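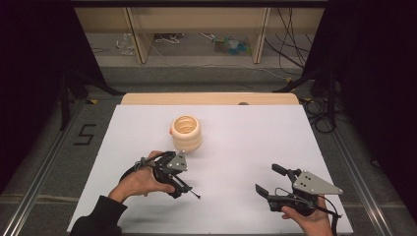

Members of the Clolley College robotics club visited the Zirkell teaching laboratory in November as part of the annual student project program. The group of 16 students was received by Safta Mocanu, who supervises the manipulation course. Work at the table is done with two hand-held grippers, one in each hand, and a ribbed cream-colored cup served as one of the objects for practice. Students were asked to keep their movements slow and to begin each attempt with the jaws open.

The second part of the visit concerned the course project, known as Gratine. Each team plans a short tabletop task, records 200 attempts and presents its findings to the class. 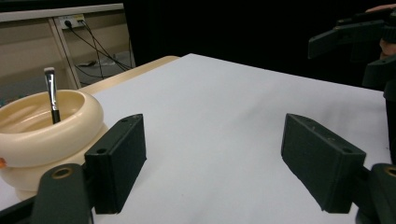
Teams are also required to keep a written log of failed attempts, and Ms. Mocanu read several entries aloud. Cornel Vasiliu, the club's faculty adviser, asked how the work is graded — the log counts for as much as the final presentation. Each visitor then had 15 minutes of supervised practice.

The club will submit its own project proposal to the laboratory before the winter recess.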